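March, late evening

Today I finished reading the working rules that Waldemar Pawlak sent for the folding tasks. They are 48 pages, and I think half of them could be thrown away, but the chapter about clothes is good and I copied the main points in my notebook so that I remember them.

The garment must start in a different position every time. The jaws must be open before they come near to the cloth. A try which went badly is kept and marked as bad, and it is never deleted. This last one I like very much. At Lastel we used to delete the ugly ones, and then we wondered why the machine did not know what to do when a sleeve slipped.
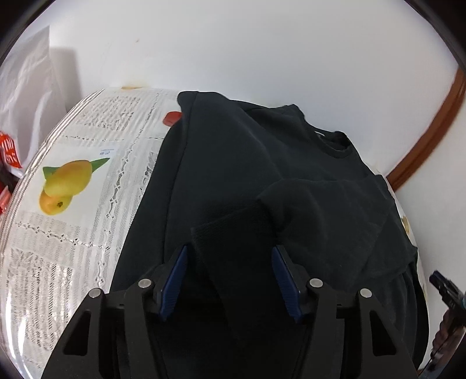 Jonalyn does not agree with the rule about dark clothes. The text says that black fabric should be "avoided where possible", and she wrote back to Waldemar that people own black clothes and a robot in a real home will meet them on the first day. I am on her side. But I also understand him – on black cloth the folds are difficult to see, and two persons can look at the same recording and mark the beginning of the grip in different places. My proposal is to permit it, with a second person checking the marks. I wrote this in the margin and I will send it tomorrow, if I still have courage.

We have 1,033 recordings now. Stepan wants to go through all of them again with the new rules. I said that we should first do two small groups and compare, otherwise we will lose the whole month for nothing. He was a little offended, I think. I must speak to him more gently.

My wrist hurts again on the thumb side. In the rules there is not one word about rest for the hand. I will ask for this also.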